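I have been trying to learn to read in bed again. It sounds like a silly thing to have to learn, I know. I used to get through a book a week under the covers, and then somewhere in the last few years the book got replaced by scrolling until my eyes hurt, and then it got replaced by lying there thinking about the water heater.

So in April I made myself a rule. Six pages a night. Six! That's nothing, a kid could do it. I picked the fattest paperback on my shelf, an old family saga called Moya that I bought at a yard sale and never opened, and figured that at six pages a night I'd be at it until I was old and gray -- it has 1,552 of them, and the print is tiny.

The first week was awful. I'd read a page, get to the bottom, and have no idea what I had just read. There are two brothers and an uncle and they all own mills. I mixed them up constantly. One night I read the same funeral three times.

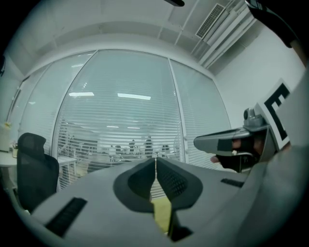
*Posted by the Plenow Porch blog, late evening, tea in hand*

Then around page 500 something clicked, and I stopped checking how many pages I had left to go. I was reading 20 or 30 at a stretch and getting annoyed when my eyes gave out. The younger brother moves to a port town called Terkitz and opens a terrible hotel, and I swear I could live in that hotel. The soup is always cold. The guests never leave. I'd read a whole separate book about the night clerk.

A few things that helped, if you're trying this too. I charge my phone in the kitchen now (I bought a little wind-up alarm clock and it ticks like crazy, but you get used to it). I got a clip-on light with a warm bulb. And I gave myself permission to skip the poems. There are a lot of poems in Moya and I'm sure they're lovely, but I'm not reading eleven verses about barley at eleven at night.

I did lose a weekend to it near the end, when the flood comes. Laundry sat in the dryer, I ate cereal for dinner twice, and I cried over a mule. A mule!

Next up is the sequel, Sutance, which runs to 1,922 pages and which the library had to dig out of the basement for me. The spine is held on with tape and somebody has penciled little check marks next to all the recipes. I'm on page 40 and the uncle is back, still going on about his mills.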